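Retirement and Benefits Talk > Claiming early or waiting

yticona
May 22, 2018
Hi all, Yolanda Ticona here, I've been reading for a while and finally made an account. I turn 62 soon and my husband and I go back and forth every evening over the dishes about whether I should file right away or hold off. I have 21 years in at Brunau (the bookkeeping side) and before that a long stretch at home with the kids, so my record has a lot of zeros in it. We could use the money now, but I'd hate to be sorry at 80! 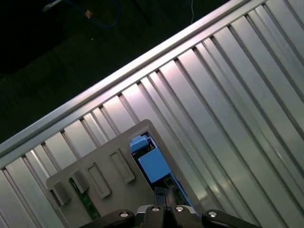
My other worry is that I'd like to keep working part time, and I've heard so many different things about how that affects the check.

pruvo_dan
Welcome, Yolanda! Those zeros matter more than people think. They average your best 35 years, so each year you keep working can knock out a zero. I'd wait if you can stand it. My wife waited and her check is 300 a month more than we'd planned on, and we are grateful for it every single month.

Tello
I'm going to disagree with Dan, kindly. Waiting is lovely if your health is good and there's something else to live on in the meantime. I filed at 62 and had 10 good years of travel with my brother before his knees went, and I wouldn't trade them for a bigger check.

hivivley
Somewhere in between here. Yolanda, look up the earnings limit before you file early and keep working, it's the part that trips folks up. Some of the check gets held back if you earn over the limit, but they refigure it once you reach full retirement age.
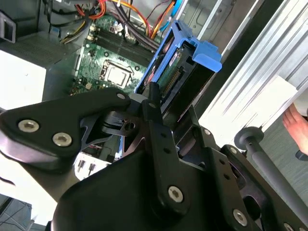
Black gripper and the open desktop tower

pruvo_dan
Fair enough, Tello, but she said they might be sorry at 80, and that's what I was answering. Even 1000 dollars set aside now won't go far by then.

yticona
Thank you all so much, I'm printing this out for my husband. Does anyone know if his filing first changes anything for me?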